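4. Recording towel-folding demonstrations with the hand-held grippers

This section covers the cloth task in the Trikmont method, in which a person does the folding and the policy learns from the recordings. Read section 3 first. Everyone skips section 3.

4.1 Before you start

1. Lay the white board on the table and the towel on the board, lengthwise, away from you.
2. Pick up one gripper in each hand. Hold them by the body. Fingers near the jaws will end up in the training data, and the policy will go looking for fingers.
3. Check that both cables can reach the far side of the towel. Find this out now.

CAUTION: The cables run to the floor. So do people who step on them.

4.2 Recording a fold

1. Start the Lucero recorder and wait for the tone.
2. Close both jaws on the edge nearest you. If you miss, open, back off and try again without stopping the recording. Missed grasps are useful. Swearing is also recorded, and is less useful.
3. Lift, carry the edge over and set it down at the speed you would use at home. Slow, stately folding produced a slow, stately robot that timed out on every trial.
4. Open both jaws and move clear before you stop the recorder.

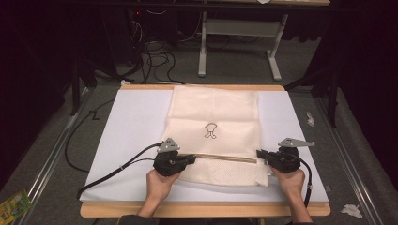 Fig. 4-2. Both grippers at the towel, one on each side.

NOTE: Do not smooth the towel between takes. Veikko Mäkelä ironed his for the first 62 recordings, and the resulting policy could handle ironed towels.

4.3 How many recordings you need

Our own set holds 448 folds. We trained on the first 125 and then on all of them. The small set learned the reach and the grasp but let go early on nearly every carry. The full set held on. Hilkka Heinonen's runs with 176 folds fell in between, and her logs are in the Cirnov folder if you want to see a towel dropped in great detail.

We have not tested sheets. The Lesov arms are too short, and we are in no hurry.

4.4 Finishing up

1. Mark bad takes as bad. Do not delete them.
2. Hang the grippers up by the body, never by the cable.

Trikmont set-up guide, section 4 | Contact the Trikmont help desk | Copyright Trikmont | Back to top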